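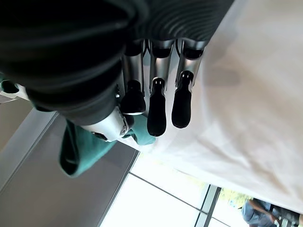 How to re-wax a canvas bag at home

Filed under: Home & Repair > Fabric and Leather

Last updated: Tue 27 August

Quick one, I've got a second bag waiting on the bench. Works for any heavy cotton canvas that used to be waxed and now soaks up rain like a sponge. Not for nylon. Not for anything with a foam lining you can't pull out.

What you need
Bar of fabric wax. I use the Sollden, item 1568, plain not tinted
Stiff brush and a soft brush
Hair dryer, or a heat gun on the lowest setting
Old cotton rag
Cardboard for the table
Masking tape
Hook or hanger for drying

One 300 gram bar does my big Odeo duffel with a good bit left over. A small shoulder bag hardly makes a dent in it.

1. Empty and brush
Everything out, pockets inside out. Get the crumbs from the seams. Stiff brush on the dry canvas, go with the weave. Don't skip the bottom corners, thats where the grit lives.

2. Spot clean
Cold water and the rag. No detergent, no washing machine – hot water and soap strip whatever wax is left and it goes patchy. Oil stain? Leave it. The wax darkens the whole bag and most stains dissappear into it.

3. Let it dry
Overnight, hung up, open. In July mine was ready by lunch. Winter is slower. Canvas has to be dry right through or the wax just sits on top and goes white.

4. Tape off
Leather straps, zippers, the label. Wax on a zipper isn't a disaster but it's a pain to pick out.

5. Test patch
Inside of the flap, or under the bottom. Rub some on, heat it, let it cool, look at the color in daylight. It will be darker. If you hate it, stop now.

6. Rub it on
Short strokes, press hard. Cold wax drags, so warm the edge of the bar with the dryer first. One panel at a time. You want a thin cloudy layer, no lumps. Seams get extra – run the corner of the bar along the stitching twice.

7. Heat it in
Dryer close, keep moving. The cloudy look goes glossy, then sinks in. Wipe off the extra with the rag while its still warm. Do the panel, then the next one. The duffel took me 53 minutes start to finish on this step, with a break when the dryer cut out.

8. Hang and wait
A full day somewhere warm. It'll feel tacky at first. Still tacky the day after? Too much wax. Heat it again and wipe harder.

9. Straps
Tape off, then leather conditioner on the leather bits. Whatever you have. Soft brush to finish.

Fixing problems
White creases: normal, rub with your thumb or give it a few seconds of heat.
Blotchy panel: reheat the whole panel, not just the blotch.
Strong smell: hang it outside in the shade. Direct sun makes it sticky.
Water still getting in: check the seams first, nearly always the seams.

Don't store it against a light colored jacket for the first week. Ask me how I know.

Contact | Copyright Panyasiri Workshop Notes | Back to top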